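Alte Rechner, neues Leben

Warum immer mehr Leute ihren PC nicht wegwerfen. Eine Runde durch Pelholm, Dezember 2025

Der Lüfter heult, der Browser braucht ewig, die Festplatte klackert. Früher der Moment für einen neuen Rechner. Heute, zumindest in Pelholm: Tüte auf, Rechner rein, ab in die Werkstatt am alten Güterbahnhof.

Mernura heißt der Laden. Zwei Räume, ein Tresen, Regale bis unter die Decke. Am Eingang ein Zettel: Annahme nur bis fünf. Trotzdem steht um zehn nach noch eine Frau mit einem Tower unterm Arm da. Wird angenommen, klar.

Trevor Wragg macht das seit acht Jahren. Gelernt hat er Fernsehtechnik, dann kam lange nichts, dann Mernura. Er redet schnell und schraubt dabei weiter. Was am häufigsten kaputt ist? »Meistens gar nichts. Staub. Eingetrocknete Paste. Eine Platte, die am Ende ist.« Eine SSD rein, mehr Speicher, einmal gründlich saubermachen, fertig. 91 Euro kostet das kleine Paket im Schnitt, Teile inklusive. Das große, mit gebrauchtem Prozessor und neuem Netzteil, kommt auf 209.

Viel Geld für eine Kiste von vorgestern? Kommt drauf an. Wer Briefe schreibt, Fotos sortiert und ab und zu einen Film schaut, merkt zum Neugerät kaum einen Unterschied. Wer Videos schneidet, schon eher. Wragg schickt auch Leute wieder weg. Spieler vor allem. Und alle mit Netbooks, bei denen der Speicher verlötet ist.
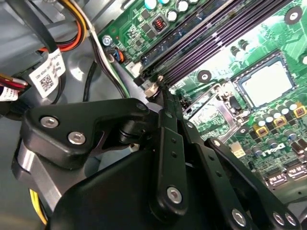
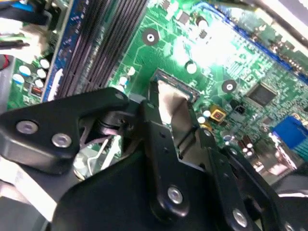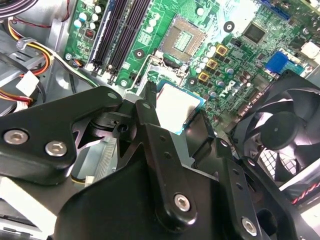

Blick ins offene Gehäuse, mit grüner Hauptplatine.

Der Prozessortausch ist die Königsdisziplin, wobei das Wort schon übertrieben ist. Kühler ab, Hebel auf, alten Chip raus, neuen rein. Das Problem sitzt woanders. Passt der Sockel? Kennt das BIOS den Chip überhaupt? Wragg hat eine Liste dafür, handgeschrieben, mit Kaffeeflecken. Sein Tipp für zuhause: erst das BIOS aktualisieren, dann schrauben. Umgekehrt bleibt der Bildschirm gern mal schwarz, und dann muss der alte Chip wieder rein. Bei der Wärmeleitpaste reicht ein Klecks, so groß wie eine Erbse. Eher eine kleine Erbse.

Woher die Teile kommen? Aus Firmenauflösungen vor allem. Im August ging die Spedition Kodikara in neue Büros und liess 35 Arbeitsplatzrechner stehen. Wragg fuhr zweimal mit dem Kombi. Ein Teil davon läuft inzwischen in der Pelholmer Grundschule, der Rest wurde zerlegt: Speicherriegel in die Schublade, Netzteile ins Regal, Gehäuse zum Schrott. Was mit den Festplatten passiert? Löschen, dreimal drüber, auf Wunsch mit Protokoll. Oder durchbohren. Die Arztsoftware-Firma Clinasance besteht auf Durchbohren, da kommt extra jemand mit und schaut zu.

Und dann das leidige Thema Betriebssystem. Seit Windows 10 keine normalen Updates mehr kriegt, stehen viele vor derselben Frage. Der Rechner läuft ja, nur das neue System will ihn nicht. Bei Mernura bekommen die meisten Linux drauf, wenn sie einverstanden sind. Die Umstellung dauert einen Nachmittag, die Gewöhnung länger. Der Drucker macht Ärger, wie immer. Eine Kundin, 78, kam nach zwei Wochen zurück und wollte ihr Kartenspiel wiederhaben. Hat sie bekommen, ein ähnliches jedenfalls.

Bleibt die Frage nach dem Strom. Alte Kisten ziehen mehr, stimmt. Bei zwei Stunden am Tag fällt das kaum ins Gewicht, bei einem Rechner im Dauerbetrieb schon. Wragg stellt auf Wunsch ein Messgerät dazwischen und lässt es über Nacht laufen. Manche erschrecken dann und kaufen doch neu. Auch gut, sagt er, dann bleibt die alte eben bei ihm im Regal.

Wer selbst ran will: Netzstecker ziehen, kurz die Heizung anfassen, Fotos von allen Kabeln machen bevor man das erste abzieht. Schrauben in Eierbecher sortieren. Nicht auf dem Teppich arbeiten. Und die kleinen Kabel für den Einschaltknopf nie alle auf einmal rausziehn, die Beschriftung auf der Platine liest man ohne Lupe nicht.

Kurz vor Feierabend geht die Tür nochmal auf. Ein Mann mit Laptop, Deckel gebrochen, Scharnier raus. Ob man da was machen kann? Wragg dreht das Ding um und sucht den passenden Schraubendreher.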